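Workshop tips: choosing finger pads for a two-finger gripper

Thin-walled cups are a poor choice for a first grasping trial and a good one for a second. They bend under too much force, drop under too little, and the taper pushes them up or down between the pads as the fingers close. The notes below cover pad comparison on small bench arms. They assume a parallel or linkage gripper with adjustable force and a camera at the wrist.

Before you start

Clean the pads with isopropyl alcohol and let them dry. Skin grease on a soft pad changes the result more than a change of pad does. Check every screw on the finger linkages with a driver, by hand. A loose link shows up later as a grip that is good on one side only, and it is easy to blame the pad for it.

Put the stop button where the person watching the arm can reach it without leaning across the work area. Route its cable away from the tray.

Setting the force

Start at the lowest setting the controller will accept and go up in small steps. Our Pluvus controller takes whole numbers from 1 to 100, with no unit given. An empty cup held at 17 on the soft pads. On the hard pads it needed 40, and by then the wall had bowed enough to see. Write down the lowest setting that holds for a full lift and a quarter turn of the wrist, then add a little for daily use.

Do not carry a force setting from one gripper to another. The same number on the Cluteck fingers gave a noticeably weaker hold.

Where to grip a tapered cup

Grip low. The wall is stiffer near the base, and most cups have a ridge or step there that stops the pads sliding. Gripping at the rim is tempting when the cup stands in a deep tray, but the rim goes oval and the cup springs out on release.

If the pads are flat and the cup tapers, only one edge of each pad makes contact. Two remedies:

Softer pads, which take up the angle by themselves.
A wedge of rubber sheet behind each pad, cut to match the taper.

The wedge is cheaper but suits one cup only.

Placing the camera

A wrist camera should show both pads and the object at the moment of closing. Tilt it until the pads sit in the lower half of the view. Any higher and a tall cup hides everything behind it, including the place you mean to put it down. Pads in a bright colour are easier to pick out against black fingers, both for a person checking the recordings and for simple colour thresholding.

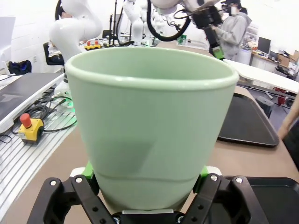 Yupin Ratanaporn: I would add a word on pad wear. We ran the soft Fesard pads for 1328 grasps and the holding force setting had to go up twice in that time. They looked fine throughout. The only way we caught it was by repeating the same empty cup test every Saturday with the same cup, kept in a drawer and used for nothing else. Also, your quarter turn is too gentle. Try a sudden stop halfway through the lift.

The sudden stop is a fair test and has been added to our own sheet. For wear, a reference cup is sound practice. Mark the grip height on it with a pen line so that each check is made at the same place.

Recording the results

One line per trial: pad, force setting, grip height, held or dropped, and any slip. Log slip separately from drops. A cup that creeps down a few millimetres and stays put counts as held on most sheets, and the same cup with water in it will fall.

Change one thing at a time. If the camera has to be moved partway through, repeat the last set of trials before going on.

Storage

Keep spare pads flat, out of sunlight and away from solvents. Chaimongkol sheet rubber arrives rolled and should lie under a board overnight before cutting.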